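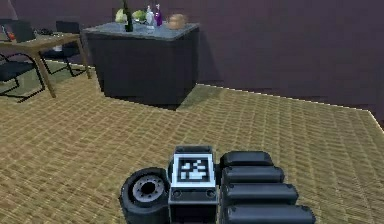 Trullico Opens Sales of Fuvine Room Simulation Kit for Service Robots

Trurkcombe, April 2023

Trullico has opened general sales of Fuvine, a software kit that lets robot developers run their machines in furnished virtual rooms before trying them in real ones. The kit has been in limited release with a small group of customers since October. It can now be ordered by any company, school or individual developer.

Fuvine ships with 312 room layouts. Most are homes and small offices, and a smaller group covers break rooms, waiting areas and storage rooms. Each layout can be loaded as it is or changed by the user. Furniture can be moved, wall colors and floor textures can be swapped, and small items such as bottles, bread and vegetables can be placed on counters and tables by hand or scattered by the program.

A single-seat license costs $438 a year. Trullico is also selling a classroom license at $259 per seat, with a minimum order of 3 seats. The two licenses contain the same rooms and the same robot models. The classroom license may not be used for paid work.

Zhenhua Cao, who leads the Fuvine team, said the kit was first built for the company's own use. Trullico writes control software for mobile robots with grippers, and its engineers wanted a way to test a week's changes overnight.

"We had one test room and one robot, and there was always a line for both," Cao said. "If somebody changed the arm code on the same day somebody else changed the driving code, one of them had to wait. With the simulator they can both run it that evening and look at the logs in the morning."

Users bring their own robot model or start from one of those supplied. The supplied models include a wheeled base, a fixed arm and a mobile arm with a gripper. Square black-and-white markers can be attached to any part of a robot, so that developers who use marker tracking on real hardware can keep the same code. Marker size and position are set in a plain text file.

Cameras can be placed anywhere in a room. A common setup is one camera fixed to the robot and a second one standing in a corner. Both write to the same log with matched time stamps. Depth output is available for every camera, but it has to be switched on before a run starts and it slows the run down.

Doors and drawers are the part of the kit that changed most during limited release. In the first version, a cabinet door swung freely as soon as the handle was touched. Several customers complained that their robots were learning to open cabinets by bumping them. Lever handles now have to be turned through a set angle before the latch lets go, and the user can choose the angle and the stiffness. Sliding doors have not been updated yet. Cao said they would follow in the next release but did not give a date.

The kit also includes human stand-ins. These are smooth, single-color figures with no faces or clothing, and they can be posed standing, sitting or reaching. Their job is to take up the space a person would take up, so that developers can check how a robot plans its path when someone is nearby. A user can set how close the robot is allowed to come, and any run that breaks that limit is flagged in the log.

The figures can walk along a path drawn by the user, but they do not react to the robot. Cao said the team had tried a version in which they stepped aside, and had taken it out again.

"People started relying on it," Cao said. "The robot would drive straight at the figure and the figure would move, and the run was marked as good. We would sooner have the figure stand there and let the robot deal with it." 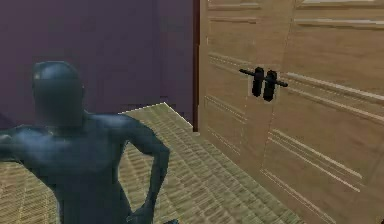
Can Fuvine check whether a robot is safe to use around people?

The kit can show how a robot's path changes when a person-sized figure is in the room, and it records how close the robot came. It does not replace safety testing on the real machine, and Trullico's license terms say that results from the kit may not be used as the only proof of safe operation.

One of the customers in the limited release was Kamath, a small firm that builds shelf-stocking and tidying robots for office kitchens. Kamath used the kit to test grasping on bottles and soft produce. The company's engineers reported that rigid items behaved much as they did in the workshop. Leafy vegetables and bread were less convincing. The kit treats them as solid shapes, so a gripper that would crush a real loaf can pick up the simulated one without any trouble.

Trullico lists this as a known limit in the manual. A setting called grip warning marks any grasp above a force chosen by the user, and Kamath now keeps it on for all food items. The setting is off when the kit is first installed.

Kamath also asked for better floors. Carpet in the early version was only a picture laid over a flat, hard surface, and wheeled robots rolled across it as if it were tile. The current version lets users set drag and grip for each floor. The woven and matted floors still look flat and somewhat blurred at close range, and developers who train vision systems on floor texture may want to supply their own images. The kit accepts common image formats for this.

Installation takes one download and a license key. The program runs on Windows and Linux desktop computers with a separate graphics card. Laptops will run the smaller rooms, although Trullico recommends turning off shadows. There is no Mac version. A run can be started from the program window or from the command line, and most of the early customers have used the command line for overnight batches.

The manual covers setup well and is thinner on the subject of importing a robot. The steps for a wheeled base are laid out in order with sample files. The section on custom grippers is shorter and leaves out how to set the contact surfaces on rounded fingers and rollers. Cao said a longer section is being written and will be posted for all license holders at no charge.

Support is by email, with replies promised in two working days. Phone support is not offered with either license. Trullico will build custom rooms from floor plans or measurements for a separate fee, quoted by the job. Customers who order a custom room may choose to keep it private or let it be added to the shared set, and those who share receive a discount on the fee.

Licenses renew each year. If a license lapses, rooms and logs already saved can be opened and viewed, but new runs cannot be started. Customers from the limited release keep their current price through their first renewal.

Trullico is holding an open afternoon at its Trurkcombe office later this month for anyone who wants to try the kit before buying. Visitors may bring a robot model on a USB drive, and staff will help load it. Places are limited and must be reserved through the company's sales desk.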